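Trulero: shared control and perception tooling for small arms
Progress report to the Grikon fund, second reporting period, covering the months up to April

Thank you, first of all, for your patience with the new reporting form, and for agreeing to let us move the perception work ahead of the planner. It has made the whole period easier, and I think you will see the benefit of it in what follows, even if one or two sections are shorter than you were promised last time.

You will remember that the first period ended with the control loop running well enough on its own, but with everything above it (the part that decides where the fingers should go and whether they are in the right place) held together with scripts that only made sense to whoever had written them. Most of this period has gone into replacing those scripts with one package, which we are calling Mondden. It now handles the camera streams, the time stamps, the calibration files and the replay of recorded runs, and the old scripts have been retired apart from the one that exports logs.

Perception

The largest piece of work has been the close-range detector, the part that takes over from the fixed camera once the gripper is low over the table. We started with a simple brightness threshold, and it served us nicely on the dark test mat. On a pale surface it was much less happy. A black fingertip and its own soft shadow can have almost the same outline, and the threshold would happily join the two into one very wide finger. Small specks were a second headache, as each one could come through as a candidate object and be passed up to the planner with great confidence.
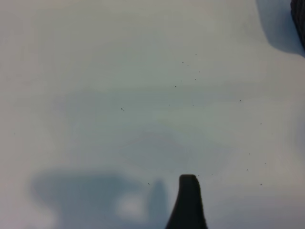 Wrist view over the white tabletop, with the black fingertip at the bottom and its shadow alongside.

Mondden now keeps a model of where the finger ought to appear for a given opening and masks that region before anything else happens. Shadows are treated separately, by comparing the edge sharpness on each side of a region, and candidates below a minimum size are dropped unless they are seen again from a second height. We went through 171 recorded frames by hand to check the result, and wrong detections caused by shadow are down to 14, all of them in frames where focus was poor. I would like that to be lower still, and there is a change to the focus handling waiting for review that ought to help.

We did lose a couple of weeks to a calibration fault that I should own up to. The wrist camera transform was being loaded correctly and then overwritten by a default when the program restarted after a stop. Everything looked fine until the first restart of the day, and so for a good while we blamed the detector. The loader now refuses to start without a named calibration file, and it writes the name into every log.

Planning and approach

The planner itself has had less attention, as we agreed, but the approach step has been rewritten and I am quite pleased with it. Previously the arm would be sent to a point above its target and then straight down, with no notion of anything standing next to it. That is perfectly all right on a bare table and rather less so when there is something with tall sides close by.

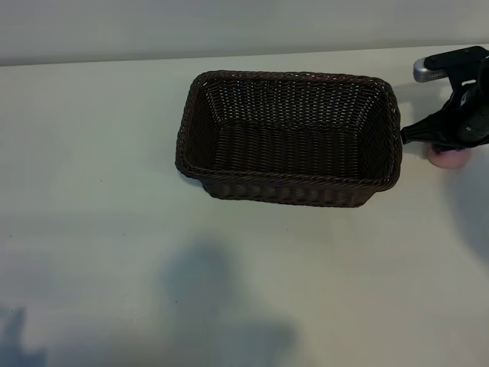

The new approach step builds a rough box around each large item from the fixed camera and keeps the whole gripper body outside it, where before we only checked the tips of the fingers. The box is padded by a margin that can be set per item. Woven sides and open tops are still awkward, because the depth estimate along a rim tends to be patchy, and at present we fill the gaps by assuming the rim is level. This is a stopgap. Planning time has gone up a little as well, and we cap the search at 500 steps before the arm holds its position and asks for a new view.

The planner still gives very little explanation when it refuses a path. People using it would like to see which box was in the way, and so would I! A small viewer for this has been started but is not yet in the main branch.

Tooling and sharing

The replay tool is finished and has turned out to be the thing everyone reaches for first. The Ruawai site has been running it on their own recordings and has sent back some very useful complaints, mainly about the installation steps, which we have rewritten from the beginning. Documentation for the calibration routine is in draft.

Next period

We plan to merge the focus change, replace the level-rim assumption with something better founded, and bring the refusal viewer into regular use. Spending is in line with the revised budget, with the exception of storage for recordings, where we have used more than we set aside. I would like to ask whether the unspent travel line could be moved across to cover it, and I can send the figures separately if that is easier for you.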